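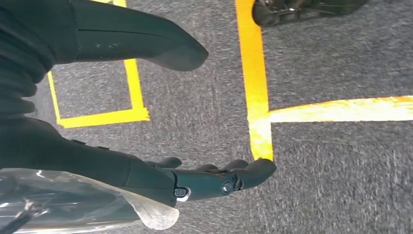 Fig. 3. Charcoal hand over gray carpet, yellow tape lines.

Home | Library | Scanning | Grading | Help

Adding back issues to Lumenta

1. Open Library and choose New Long Box.
2. Type the series title as printed in the indicia. The cover lies.
3. Enter the issue number. Annuals go under Annuals, however sulky they look there.
4. Press Save.

Note: a box holds 190 issues — start another after that.

Caution: Merge Duplicates has no undo. Variant covers count as duplicates.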